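Week 9 Handout: Sorting Small Things
Home and Workroom Organization, Plirkmont Adult Learning
Notes by Nicanor Villalobos

Welcome back! Last week was closets and big volumes, and I know a few of you were itching to get to the fiddly stuff. Well, we've arrived. Small loose items are my favorite part of the whole course, and I think you'll see why once you've got a tray of them in front of you.

What counts as small

For our purposes, anything you can close your hand around. Hair ties, clips, buttons, keyrings, rubber bands, pen caps, spools. The Joneo workroom, where I spent one very happy winter, had 3,000 of these in open drawers when I started, and people were buying new ones because they couldn't find the old ones. Big things get put away badly but you can still see them. Small things sink.

Spread first

Before you choose a single container, get everything out onto a clear, flat surface. A table is much better than the floor (your knees will thank you, and so will your back). Light wood or a plain pale cloth works beautifully under bright items. On a patterned tablecloth you will lose half your beads, I promise.

Leave space between the pieces. If they overlap, you're still looking at a pile, and a pile only shows you its top layer. Coiled hair ties are the worst offenders here, as they hook into each other like little springs. Pull them apart one at a time and lay each one flat.

Pick your rule

There are three rules we'll use in this class:

By kind. All clips together, all rings together. Good for shared spaces.

By color. Fast, cheerful, and wonderful with children. Less useful when you need a particular size.

By use. Morning things, sewing things, desk things. Slowest to set up and by far the nicest to live with.

Choose one and say it out loud before you start. Changing your mind halfway is how you end up with a basket of "purple, and also some clips." If you're working with a partner, agree on the rule together! Two people quietly sorting by different rules can undo each other's work for a good ten minutes before either one notices. I've done it.

Baskets

Slotted plastic baskets are my first choice for practice. They're light, they rinse clean, and you can peek in from the side. Do check the slots against your smallest item. Anything thinner than the slot will work its way out, usually on the stairs.

Two sizes side by side is a nice arrangement. The big one takes the category you have the most of, the small one takes the one you reach for most often. Different colors help too: after a day or so your hand goes to the right one without you thinking about it. Put them both to one side of the table, near the edge, and keep the rest of the surface open for the pieces you haven't placed yet.

Start empty. Please! Tip out whatever is already in there, even if it looks sorted.

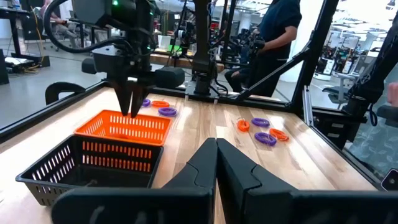 Work from the nearest pieces outward, or from one side of the table to the other. Either is fine as long as you don't hop around. Lower each piece in over the rim so it doesn't bounce back out, and don't worry about neatness inside the basket yet. Neatness is next week.

When you hit something that fits no category, set it at the far corner and keep going. At the end, look at the corner. A couple of strays can join their closest relatives. A whole crowd of them means your rule needs another category, and finding that out is half the fun.

A note on numbers

Someone asked how long a real job takes. My records from the Cirkis sewing room: 693 pieces on the first visit, 206 left to place on the second, all done on the third. The 139 we gave away aren't in either figure.

For next time

Sort one drawer at home, using one rule. Write down the rule, the containers you used, and what ended up in your corner.
Bring two open baskets of different sizes.
Read the chapter on labels, and skip the part about label printers unless you already own one.

Drawer notes are due 16 December 2021. Hand them to me in class or leave them in the tray by the door.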